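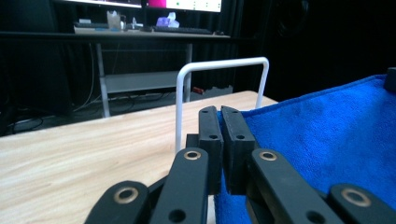 November 27, 2019
By Kha Đinh

Protest Songs at the Tirkthorpe Hall: Project Report

My project looked at whether people who go to folk nights want to hear songs about politics. I handed out a short survey at the Ferberg open mic in February and got 90 replies. The hall holds 200.

Most people said they liked political songs if the singer kept the talking short. Older listeners were more likely to name a song from a strike or a march. Thirteen people said they had left a show early over something said on stage.

I also interviewed five singers. Two had rewritten old lyrics to fit a local election. The Kemia duo dropped a verse about the mayor after the Maddocks show and put it back a month later.

The survey only reached people already at a folk night. A second round should include a rock or hip-hop show.

Last updated: November

We use cookies to improve this site. Accept | Settings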